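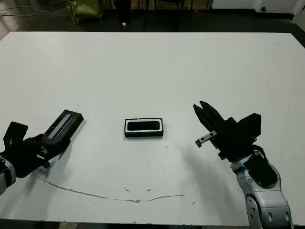
Photo credit: Flullitz

Print | E-mail

Reading time: 5 minutes

FLULLITZ OPENS MEDVILLE WORKROOM FOR SORTING AND REPACKING SMALL ELECTRONICS

New space in the Goodall Building will handle returned devices, cases and accessories

MEDVILLE, 7 September 2022 - Flullitz, which stores and repacks small electronics for retailers, has opened a workroom on the ground floor of the Goodall Building in Medville. The room will be used to sort returned items, match devices with their cases and accessories, and pack complete sets so they can be sent back to stores.

The workroom replaces a section of the company's warehouse on the other side of town, where sorting was done at the end of the packing line. The warehouse will stay open for storage and for larger goods. Small items began moving to the Goodall Building last month.

The new space has 72 worktables, each with a plain white top. Work on each table is kept to one set at a time. A device and a case may be the only goods on a table until that set has been matched, entered in the stock list and moved to a tray.

"Most of what comes back to us is black," said Haris Siddiqui, operations manager at Flullitz. "The cases are black, the devices are black, and so are the cords and the pouches. We used to sort them on dark rubber mats and we lost track of parts. On a white table you can see what you have."

The photo with this release shows a small black case with a thin white inner rim near the middle of a white tabletop. A longer black device with a glossy, bluish-purple strip is held over the table to the left of it. Flullitz handles many items of this size, and they are easy to mix up when they arrive together in a carton.

HOW THE ROOM WILL BE USED

Returned goods arrive at the rear door of the Goodall Building in sealed cartons. Each carton is opened at a receiving counter and its contents are placed in shallow trays. The trays then go to the worktables.

At the table, the work has 3 stages. The device is compared with the listing for its model. The case and any accessories are then compared with the same listing. If everything is there, the set goes to packing. If a part is missing, the set goes to a holding shelf with a slip that names the part.

A set may stay on the holding shelf for 21 days. After that, the device and the remaining parts are entered separately in the stock list and may be used to complete other sets. In the old section there was no fixed limit, and some sets were held through an entire season while a single cover or cord was being looked for.

Sets with a damaged device do not go to the packing area. They are returned to the retailer or sent for recycling, depending on the retailer's instructions. Flullitz does not repair devices in the workroom.

Cases are treated as separate items in the stock list. Under the earlier system, a case was listed only as part of the device it came with. When the device was sent for recycling, its case often went too, even if it could have been used again. The new list records the outside size of each case, the color, the type of closure and the shape of the insert, if there is one.

"A case is easy to overlook," said Siddiqui. "People think of it as packaging. A customer who buys a device and finds the case missing will send the whole thing back, and then we are paying to ship it twice."

FIRST GOODS FROM PREMETTI

The first retailer to use the workroom is Premetti, a seller of home and travel electronics. Flullitz received 988 Premetti sets during the trial period in August. They included devices returned without their cases, cases returned without devices, and sets in which the parts came from two different models.

Mixed sets took the most time during the trial. Several Premetti cases look the same when closed but have inserts of different shapes. A device can fit loosely in the wrong insert and still let the lid shut, so a quick look at the outside was not enough. The table instructions now call for cases to be checked from the top with the insert in view.

The trial also led to a change in the trays. The first trays had high sides and stacked well, but small cords slid into the corners and stayed there when the trays were emptied. The trays now in use are lower and have rounded corners. They take up more shelf space, and a second row of shelving has been put up along the north wall to hold them.

Premetti goods will continue to go through the Goodall Building under a yearly agreement. The terms have not been made public.

ABOUT THE SPACE

The Goodall Building was last used as a furniture showroom. Flullitz kept the existing floor and most of the ceiling lights. The display platforms near the front windows were taken out, and a wall was added between the receiving counter and the worktables to keep carton dust away from the goods.

White tabletops show marks, and the company expects them to look used before long. The tops are to be wiped down at the end of each shift. A top will be replaced if its surface begins to catch on cloth pouches or scratch glossy parts. Smudges and fine cracks that do not affect the goods will be left alone.

Lights over the tables have been set to one side so that they do not reflect straight up from shiny surfaces. This was requested after the first week of the trial, when glare made it hard to see scratches on glass and polished plastic.

Window blinds are still on order. Until they arrive, the row of tables closest to the front windows will be used for packing only, and all checking will be done farther back in the room.

NEXT STEPS

Flullitz plans to begin accepting goods from other retailers in November. Retailers will be asked to provide a parts list for each model before the first shipment, with the outside size of the case included. Cartons that arrive before a list has been received will be kept unopened at the warehouse.

The company will accept handheld devices, cases, chargers, cords and similar small goods. It will not accept loose batteries, items with broken glass, or anything too large for a standard tray. Retailers with larger goods can continue to use the warehouse, where prices and hours remain the same.

Shipments to the Goodall Building must be booked in advance. The rear door has space for one truck, and drivers should use the side street entrance. Deliveries are accepted on weekday mornings.

About Flullitz

Flullitz stores, sorts and repacks small electronics and household goods for retailers. The company operates a warehouse and a workroom in Medville.

Media contact: Haris Siddiqui, Operations Manager, Flullitz, Goodall Building, Medville

Print | E-mail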